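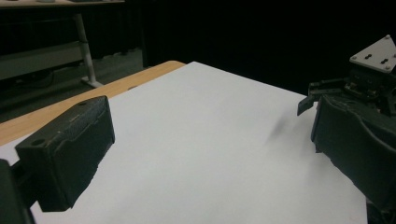
A hand-held gripper over a sheet of white paper at one of the teaching tables.

Business > Workplace > Automation

"I still fold, only now I fold for the record"

The packing hall at Feler has two kinds of table now. At most of them people do what they have done for years: wrap lampshades and glassware in paper, box them and push them down the line. At the others, the same people teach the job with a gripper in one hand.

Feler packs and ships household goods for small makers, among them the furniture firm Skumwood. It employs 176 people, most of them in the hall. In August it began preparing two of its wrapping lines for robot arms, with software from Skornitz. The arms learn from recordings, and the recordings have to come from someone who knows the work.

The woman I spoke to has been wrapping for eleven years. She asked to go without a name, as did everyone else in the hall, and the company agreed. We talked in the canteen after the early shift.

"They asked who wanted to try it and four of us put our hands up," she said. "I thought it would be a sit-down job. You stand just the same."

She holds the tool by its handle and works its two black fingers open and shut. A camera on it records what the fingers meet. She slides a sheet across, takes a corner, lays it over, lets go. Then she does it again. The target for each task is 200 usable recordings, and a task can be as small as turning up one edge.

"Paper is the worst of all of it," she said. "With your own fingers you feel if you've got one sheet or two. With the gripper you feel nothing. You have to look. The first week I kept pushing the sheet away from me, or I'd get it and it would slide out again. I went home in a mood."

What helped was slowing down and coming in low. She found that a corner lifts more easily if the finger meets it from the side, and she now shows that to the others who join. The pads take a beating on the tabletops. She doesn't mind them a bit worn, and says a brand new pair is slippery.

I asked what she thinks about while she does it.

"Mostly whether I'm doing it the way I really do it. Because I don't know how I do it. I've wrapped I don't know how many thousand shades, and then somebody asks which hand goes first and I have to stop and try it in the air."

She is paid her normal rate plus a supplement for the hours at the teaching tables. The supplement was not in the first offer. It came after the hall's union representative, who works on the loading side, took the matter up with management.

"The company wanted to call it training, and training is paid at the normal rate," the representative said. "Our view was that she isn't being trained. She's doing the training. That took three meetings."

The agreement also says that recordings may not be used to measure a person's speed, and that no one on the two lines will be let go before the arms have run for a full year. After that it is open. The representative would have liked two years.

The operations manager, who answered my questions by phone on a Friday, did not try to talk around that. Feler expects to need fewer people on plain wrapping, he said, and more on mixed orders, returns and repairs to damaged stock. He could not give a number. The hall sends out nearly 2,000 parcels on a busy day, and he has had trouble filling the late shift for three winters running.

"I can't promise anybody the same job in five years," he said. "I couldn't before, either. What I can say is that the people who teach the arms are the first ones I'd want looking after them."

Two of the four original recorders are already on a course for that. The woman I spoke to turned it down, at least for this round. It meant six weeks at a site in Motaung and she has a mother to look after at home.

She has seen an arm try the work once, at a demonstration. It picked up a sheet on the third attempt and laid it over a box more or less straight.

"It came in from the side," she said. "Low down, like I do. I didn't know what to think about that. My colleague said, look, it's got your elbow."

Does it bother her?

"Some days. I like the tables, it's quiet there and you aren't chasing the belt. But then I go back on the line on Monday and there's a girl next to me who started in spring – she's 19 – and I think, what have they told her?"

She had a bus to catch. There is another round of recordings to do before the end of the month, this time with tissue paper, and she is not looking forward to it.

14 comments | 63 shares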